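Packing small orders without the waste: a talk with the owner of Adard

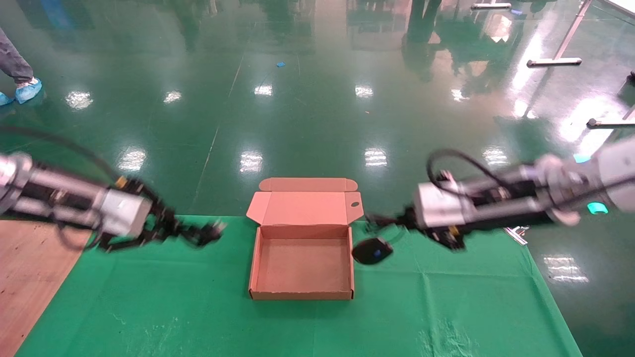
Tape is the first thing to cut, according to one customer who wrote in before we met, because a mailer with a tuck-in lid shuts without it and the recycling bin takes the lot. The owner of Adard agrees, up to a point.

"For something going across town, fine," she says. "For the post I still put one strip on the front. Lids get caught on other parcels."

Adard sells small computer accessories and sends out over 300 parcels in a normal month. The business began at a kitchen table and now rents a unit behind a tile shop. She did all the packing herself until last February, when an order for 118 came in from a reseller called Vesatis and had to leave in two days.

"I was using four sizes of carton and whatever filler was in the cupboard," she says. "A mouse would go out in a box you could fit a kettle in. You pay for that air twice, once for the box and once for the postage."

She tried 14 sample mailers from different suppliers and settled on a low one from Arroyo. It arrives flat. The side walls fold in first, then the front, and the lid stays open behind while you fill it. She likes a low wall because you can see straight away if something is sitting crooked.

Her other advice is about the bench. She keeps a cloth on hers so that plastic cases don't get scuffed, and clamps it at the corner.

"It slides otherwise. You lean over to get the label and the whole job comes with you."

The cloth gets a shake each night and a wash when it needs one. Cardboard leaves a fine brown dust that sticks to anything glossy, and she wipes each item with a Dustex cloth just before it goes in.

What about filler? Shredded paper, she says, but only under and at the ends — never on top, where it springs the lid. Returns for damage came to 83 dollars last year, mostly one cracked keyboard that was too long for the mailer and should have gone in a tube.

She is still looking for a box that fits the keyboards.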